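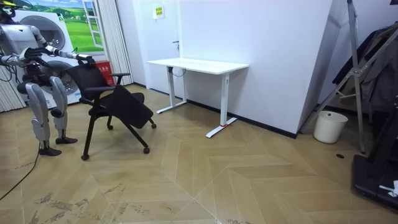 Chair handling in our test room. Two grippers, one folding chair, four small casters.

Equipment planner wanted (part-time, could grow)

Hi! I run the lab side of things at Jolow, and I'm looking for a person who likes spending other people's money carefully. If you get a small thrill out of comparing three quotes that were all written in completely different ways so that nobody could ever compare them, please keep reading.

We're a small outfit that works on getting humanoid robots to do ordinary indoor chores. Chairs, laundry, desks, trash, that kind of thing. I do the planning for our equipment right now, along with my real job, and I do it badly. The budget lives in a spreadsheet I started one evening in October and have been scared of ever since. It has a tab called "misc" that is bigger than all the other tabs put together. You would be inheriting that tab, and I'm sorry.

What the job is

You'd own the equipment plan for next year, start to finish. Right now we have one test room that I consider properly set up, and we want a second one, laid out a bit differently so the robots have to cope with a change of furniture and walls. The budget for the second room is 126 thousand dollars, and that has to cover pretty much everything except people and rent. The robot itself eats a big bite of it, of course, but I've learned the hard way that the robot line is the easy one. You call, you get a quote, you gulp, you sign. It's the other 40 lines that get us.

I mean things like spare grippers, batteries, chargers, floor repairs, cabling, shipping crates, insurance during shipping, the thing that lifts the robot when it needs lifting, chairs, more chairs, and whatever we forgot. I forgot casters last year. You'd think a caster would cost nothing and come overnight, and mostly it does, except for the one kind we needed.

So a normal week might have you:

– getting quotes from suppliers and putting them side by side in a way that a tired engineer can read
– working out with me what we buy, what we rent, and what we keep running for another year
– keeping a list of spares and ordering before we run out (I order after)
– planning deliveries so that two pallets don't show up on the same morning
– walking the room every week or so with a notepad to see what's wearing out
– telling me no

That last one matters. I love new gear and I'm easily talked into it. I came back from a trade show with a signed order form for a sensor rig we've used for one afternoon. I need somebody who'll ask what it's for and then wait for the answer.

A word about chairs

People laugh when I say this, so let me explain. Much of our current work is on moving and folding office chairs, and chairs are a wonderful lesson in why equipment planning is hard. We bought our first batch from a discount place because they were cheap and black and rolled. Then we found out that the model had been quietly changed between shipments. The backrest was a little thicker on the newer ones, and that's enough to change how a gripper closes on it. So we had a week of results we couldn't compare to the week before, and all because I had saved a few dollars a chair.

Now we buy from Brotberg, who'll promise us the same model for the whole year and will tell us before anything changes. They cost more. I think it's worth it, but I've never sat down and done the math, and I'd love it if you did. Same question for mesh backs versus padded ones, for fixed seats versus the flip-up kind, and for how many chairs we ought to keep in a closet so that we never have to stop. I don't have a good answer to any of that. I have feelings about it.

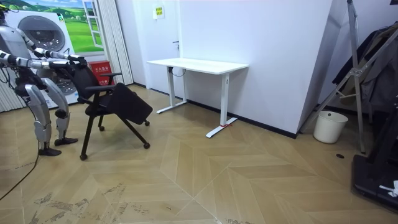

Both arms out to the backrest, seat flipped up. Washer and meadow window are part of the set.

The room, and what the second one needs

You can probably tell that we build our rooms on the cheap where we can. Printed backdrops do a lot of the work. A full row of plumbed-in washing machines would have swallowed the budget for the first room, so we went with props and prints for that corner, and we're very happy with them. For the second room I'd like you to look hard at every item and ask which version we need: the real thing, a prop, or a picture of the thing. A desk should be a real desk. A window can be a picture for all I care.

Floors are another one. The herringbone wood looks great and I'd pick it again for looks, but it scuffs, and I never put a single dollar in the plan for fixing it. Please price a few other surfaces for me, plus patching for the one we've got. I'd also like a sensible plan for cables. At the moment we've got one running across the floor from the robot, and for room two I want the power and data routing figured out on paper before anybody carries in a piece of furniture. Adding it later is always double the price – ask me how I know!

For the robot, we have 2 offers on the table. One is from Bollia, which would be an outright purchase with a service plan on top. The other is a lease through Falcão, with repairs folded into the monthly fee and an option to buy at the end. I keep changing my mind. The purchase looks better if we run the thing hard for years and it holds up. The lease looks better if we break a lot of joints or if something much nicer comes out in the meantime, and both of those seem pretty likely to me. Sorting this out would be your first big project, and I'd want a short written recommendation from you – a page is plenty. I don't need slides. Please, no slides.

Who I'm hoping to hear from

You don't need a robotics background. I'd rather have someone who has planned equipment for a dental office, a school kitchen, a theater, a print shop or a bike co-op than someone who knows all about motors and has never chased a late invoice. We've got plenty of motor people here.

You do need to be:

– at ease with spreadsheets, including ugly ones
– okay on the phone, because half of our suppliers don't answer email
– the kind of person who reads the warranty
– able to explain a number to people who don't like numbers
– comfortable in a room where a machine is working. There's a short safety training on your first day, and you don't go in on your own until you've done it

Nice extras: you've dealt with customs forms, you've negotiated a lease for anything bigger than a copier, or you know how to depreciate equipment without having to look it up every time like I do. If you read a bit of Portuguese or German that'd be handy too, but really no big deal.

Hours, pay and the practical stuff

It's 2 days a week to begin with, and you can choose which ones as long as one of them overlaps with me. The first stretch will be heavier on planning, so if you'd like extra hours then, just say so and we'll pay for them. Pay is 40 dollars an hour. You can do a good part of the job from home, but you do have to come in and look at things. I tried planning the first room from a floor plan and ended up with a desk in front of a door. (It's still there. A door on the list of things to think about for room two would be nice.)

There's decent coffee, a very bad couch and a team that will be thrilled to see you, mainly because they'll be able to stop asking me where the spare batteries are. You'd report to me. I try to answer questions the same day and I don't call people in the evening.

If it goes well, I'd like this to become a bigger job once the second room is open, with its own purchasing card and a real say in what we do after that. I can't promise it on paper yet. I can tell you it's what I'm going to argue for.

How to apply

Posted 26 November 2019, and open until we find the right person. Use the contact form on the Jolow jobs page and pick "equipment planner" from the menu. Send me a resume in any format you like, and instead of a cover letter, tell me about one thing you bought for work that was a mistake, what it cost, and what you'd check next time. Half a page is fine. I've already told you about my sensor rig, so you're in safe company.

If you've got an old budget or equipment list you can share with the private bits blacked out, I'd love to see that too, but it's optional and you won't lose points for skipping it.

I'll reply to everyone, even if it takes me a little while. The next step is a phone chat, and after that a paid half day in the test room, where we'll go around with a notepad and you'll tell me what you would replace, what you would leave alone and what you'd like to know before deciding. Wear shoes you can stand in.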